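The Blue Folder

Ludmila Štefanec had been told to pack light, and she had been told it by three different people, so naturally she had spent the whole of the evening before thinking about what else she might bring. By morning the red backpack was sitting up on the far end of the table, against the wall, like a guest who has come early and doesn't want to be a bother, and she was walking back and forth past it with her coffee.

The bus to Durwood left from the bottom of the hill. It was a long ride, and at the end of it her uncle Bořivoj would be waiting with the car, or with his neighbor's car if his own had given up again, and he would ask her the same thing he asked every time, before hello even, before he had taken the bag off her shoulder. Did you bring the papers?

This time there really were papers. They were in the blue folder, and the blue folder had to go in the backpack, and for some reason she could not bring herself to put it there.

"It isn't going to bite you," said Qianru, who had come by to say goodbye and had stayed to drink the rest of the coffee. "You open the bag, you slide it in, you close the bag."

"I know how a bag works."

"Well, you've had it off the table and back on again twice while I've been standing here."

It was true. Ludmila laid the folder down at the near end of the table and squared it up with her fingertips, and then unsquared it, and went off to find her good socks.

You have to understand about the house (I mean the one in Durwood, the tall one by the creek with the porch that leans). Her grandmother had lived in it for 60 years, and had let everybody else live in it too, whenever they were out of work or out of love or just passing through in August for the plums. Nobody had paid a cent for any of it. And now there was a man named Eduard Kadlec who wanted to buy it, a perfectly nice man by all reports, with two little girls and a beagle, and the papers in the folder said that he could, if Ludmila would sign on page 26 where the yellow tab was.

She had meant to sign. She had sat down with the pen one night after supper and read every word, even the parts about drainage, and then it was midnight and she had put the pen away.

"What would you do with it, though?" Qianru asked when she came back with the socks. She asked it kindly. "You'd be out there by yourself. You can't even keep the basil alive."

"I'd fix the porch."

"With what?"

"I've got 2,000 dollars," said Ludmila, and hearing it out loud she had to laugh, and then they were both laughing, leaning on the table with their elbows, until Qianru had to take a paper napkin to her eyes.

When they had quieted down there was a while when neither of them said anything. Ludmila looked at the backpack. She had bought it for school, and it had been to Durwood more times than she could say, and every time it had come home heavier, with jars in it, and walnuts, and once a whole smoked trout wrapped in the local paper that she smelled in her sweaters until spring.

"He might let you come for the plums," Qianru said at last. "Mr. Kadlec. People do, if you ask them."

"He might."

"You could take him a pie."

Ludmila thought about that. It was a strange thing to picture, knocking on that door with a pie, and stranger still that she could picture it so easily, the beagle and all. She reached out and put her hand flat on the folder and left it there. Down the hill the bus was very likely already turning around by the bakery, and she still had to find her other shoe.
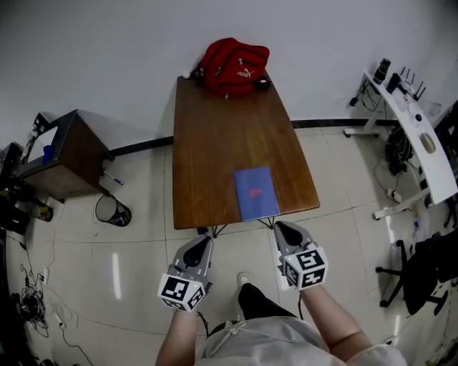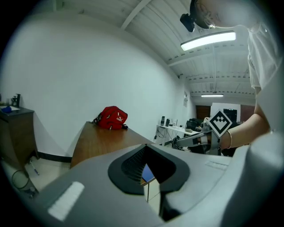
Page last changed: Apr 30, 2023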